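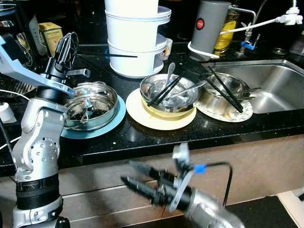 Kitchen counter with the steamer pot on its blue plate.

Burkstead Textile Fair, visit report
March 13, 2023

I went to the fair at Burkstead mostly for the ao dai. My aunt wore one at her wedding and I had never seen another up close, apart from in restaurants, where the staff sometimes wear a simple version in one color. The listing said the Tiêu workshop would be showing traditional dress from central Vietnam, with weaving and dyeing in the side rooms, so I took the early bus from Zuscombe and got there a little after the doors opened.

Entry was 8 dollars. The hall is the old indoor market, long and cold, with the stalls in two rows and a small stage at the far end. Coats stayed on for most of the morning. The printed map had the room numbers wrong for the upstairs part, and I walked into a storage area twice before someone pointed me to the right stairs.

The Tiêu stand was near the stage. They had 14 garments out, most on plain wooden forms and a few laid flat under glass. The oldest was a five-panel tunic from before the present shape became common. It is much looser than people expect. The fitted ao dai with the high collar and long front and back panels came in during the last century, and the woman at the stand said visitors often think it is ancient and are a little let down when she tells them. The older tunic was a dark brown silk, mended at both cuffs with thread that did not quite match.

I asked who still wears it at home. She said schoolgirls in some places, in white, on certain mornings. Brides and their families. Office staff, hotel staff, teachers for ceremonies. At Lunar New Year she sees more of them than in the rest of the year together, and many are rented for the photos. Her own mother wore one to work and took it off as soon as she got in the door. She owns two and has worn one of them twice.

Upstairs there was an indigo room run by Vitar, who import cloth and also teach. The vat smelled strongly and some people turned around at the door. They let us dip a strip of cotton for free, or a scarf for 20 dollars. I did the strip. It comes out green and turns blue in the air over a few minutes — the teacher made us hold it up and wait. She said a hemp skirt can go in the vat dozens of times before the maker is happy with the color. Gloves were provided but they were all one size, and my left thumb was still blue on the bus.

The weaving demonstration was the weak part. It was given on a small frame loom at a table, and with three rows of people standing there was not much to see past the second row. The talk was good but the microphone cut in and out. A camera and a screen would help next time.

Lunch was at the food counter by the side entrance. Sticky rice with peanuts, a clear soup, tea. There were not enough seats, and I ate standing up next to the coats.

The organizers said they printed 500 programs and had run out before noon. The next fair is planned for October in the same building, with Japanese and Korean dress added. If you go, do the upstairs rooms first, before the line for the indigo gets long, and bring cash. Only a few of the stalls took cards. The last bus back to Zuscombe leaves from behind the hall, not from the stop on the map.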